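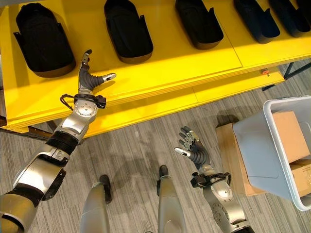
Up at half past five and in before the heating had got going. January is always slow for orders but Cledivetti want their sample cases by the end of the month, so most of the day went on the shoe trays. I had moved everything off the old racking before the holiday and today was the first proper day of using the yellow table. The black trays are in a single row along the top now, with a bit of yellow showing between them, and that makes it much easier to see when one has been put back crooked. The lower tier sticks out further than I would like and I caught my hip on it twice. I have left it clear for the labels.

Yasuo Kamata rang from Nagano at ten. He wants the next lot with a softer lining and asked if 100 was possible by spring. I said yes to 100 and no to 800, which he had mentioned before Christmas. He didn't argue. He is sending a piece of the lining by post and I am to try it in 4 trays first and write down how it takes the glue.

Had soup at the bench. Firent delivered the card boxes after lunch, 1000 of them, flat, in the wrong brown. I rang and was told the right brown is finished until next month. Kept them. Cledivetti only see the outer box anyway, and that comes from Nutinix.

Spent the last hour trimming tabs. The side tabs come out a little long and have to be taken down by hand or the lids sit high. My thumb is sore from it. Must buy blades, also milk, and ring the dentist back.

Swept up and left at six. Rain all the way home and the bus was late again. Fish pie for tea, then read a few pages and could not keep my eyes open. Tomorrow the labels, and the invoice for Nagano if I can find the last one.

3 comments
Share 2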